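Nallcombe Sweets Label Set

README, version 2, June 2022

Welcome, and thank you for stopping by. If you have ever stood in a store aisle turning a box of caramels over and over, trying to work out whether "may contain hazelnut" and "traces of tree nuts" are telling you the same thing, then you already understand why we started typing up candy labels in the evenings. What began as a spreadsheet for one kitchen has grown into a tidy little collection of 1,469 labels from boxed chocolates, nougats, fruit jellies, marzipan, toffees and hard candies, and we're very happy to share it with anyone who can put it to use.

What's in the folder

labels.csv is the main file, with one row for each product.
ingredients.csv has one row for each ingredient on each product, in the order printed on the pack.
makers.csv lists the 121 makers, with the country and region as given on the label.
allergens.csv is the short list of allergen words and the spellings we folded into them.
notes.txt holds the odds and ends, such as labels with two different net weights on the same box (there are more of these than you would hope!).

The files are plain text, saved as UTF-8, with commas between the columns and quotation marks around anything that has a comma of its own. Please do keep an eye on the encoding when you open them in a spreadsheet program, or your crème filling will come out looking very strange indeed.

Columns in labels.csv

product_id: a number we gave it, with no meaning beyond that
name: the product name as printed, in the original language
name_en: our English version, sometimes a little clumsy
maker_id: matches makers.csv
net_weight_g: grams, converted from ounces where only ounces were given
pieces: number of pieces, if the pack says so, otherwise blank
cocoa_pct: lowest cocoa figure on the pack, for chocolate only
coating: milk, dark, white, sugar, none, mixed
storage: the storage advice word for word
best_before_months: shelf life, where the maker told us
source: pack, leaflet or maker

A word about cocoa_pct, which causes more puzzled letters than everything else put together. Mixed boxes often give two or three figures, one for each kind of chocolate inside. We write down the lowest one and put the rest in notes.txt. A blank means the pack gave no figure. It doesn't mean zero, so please leave those rows out when you work out an average.

Where the labels came from

The largest share was copied straight from packs. A second group came from the trade leaflets that makers hand out to shops, and those tend to be wordier and fonder of the word "delicious," which we have kept wherever it was part of the product name and gently left out everywhere else. The remainder came from makers who were kind enough to write back. Zakisska sent its whole range of filled wafers and jellies, with shelf life and all. Nudotine did the same for its nougats and spreads, and Arboleda sent its almond line along with a long and very patient letter explaining the difference between its two kinds of turrón. We read that letter twice and then fixed 26 rows.

Every row was typed by one person and read back by another. Where the two of them couldn't agree on a smudged word, the cell says unclear, and we would love to hear from you if you have the same box at home.

What we changed

Very little, on purpose. Ingredient names were put in lower case. Percent signs were moved to their own column. "Cacao" and "cocoa" were left as the maker wrote them in ingredients.csv. Emulsifiers are listed by name with the number next to it, if the pack gave both. We didn't correct spelling on the packs, so you will meet "vanila" a few times.

What it's good for, and what it isn't

People have used the set for school projects on food labeling, for testing search tools, and for sorting out the shelf tags in a small candy shop, which pleased us no end. It would also suit anyone learning to clean up messy text, as there is plenty of it.

Please don't use it to decide whether a candy is safe for someone with an allergy. Recipes change, factories change, and our copy of a label may be older than the box in your hand. Read the box, every time.

Our coverage is also lopsided. European makers are far better represented than anyone else, chewing gum is missing altogether, and seasonal items are thin apart from a good batch of Easter eggs.

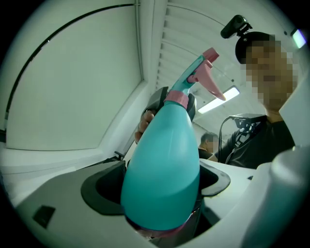
Arboleda wrote to ask that their sugar-free almonds be kept apart from the sugared ones, as the sweetener brings its own warning line and shoppers do look for it. They were quite right, and version 2 has a separate row for each, with the warning copied in full under storage until we find it a better home.

Changes since the January version

Split the Arboleda almond rows as described above.
Added the Zakisska jellies.
Fixed net weights that had been entered as gross weights.
Merged "soya" and "soy" in allergens.csv only.
Removed duplicate rows for gift boxes sold in two sleeve colors.

Still to do

We would like to reach 2,000 labels, with licorice next on the list. The storage column needs splitting into temperature and advice. A few makers in makers.csv still have no region.

Using and sharing

Use it freely, change it as you like, and mention the Nallcombe Sweets Label Set somewhere if you publish what you make. Corrections are welcome at any time. Send the product_id, the column name and what the pack says, and please type the wording exactly as printed, odd spellings included.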